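Re: [beadlist] Sorting seed beads by size
July 15, 2002
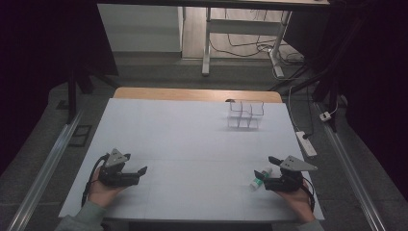
Yolanda Condori wrote:
> I have 21 tubes from Uçar and the labels have come off. Is there
> a quick way to tell the sizes apart?

String 3 cm of each on a needle and compare them with a tube you are sure of. Mixed lots need more patience. I tip mine out on a white cover, as odd colours show up well on it, and a clear plastic organiser with open square cells does for the sorted ones. Stema sell lids separately. Flollura stopped doing the small tubes last November, so don't wait for those.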